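The Felt Mat

Simanjuntak bought the arms in April, and by summer Ilham Mangundap had stopped bringing her own brushes to work.

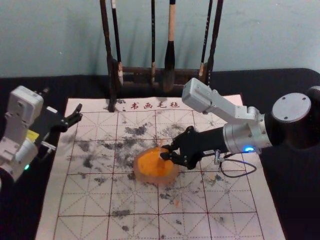

"It saves your wrists," said Bayu Ismail, who had signed for them.

"My wrists were fine."

She used to letter 258 gift scrolls a month. Now she stood beside the table with a rag and a clipboard, and wrote down each time the right arm did something she would have been scolded for. Bayu called this supervision. Her new contract called it support, at two grades lower.

"The Wurholm people love it," he said.

"Have they seen a finished one?"

"They've seen the slides."

Ilham looked at the smudges on the felt. She had kept a mat cleaner than that for years. She wrote the time on her sheet and asked him who would be washing it.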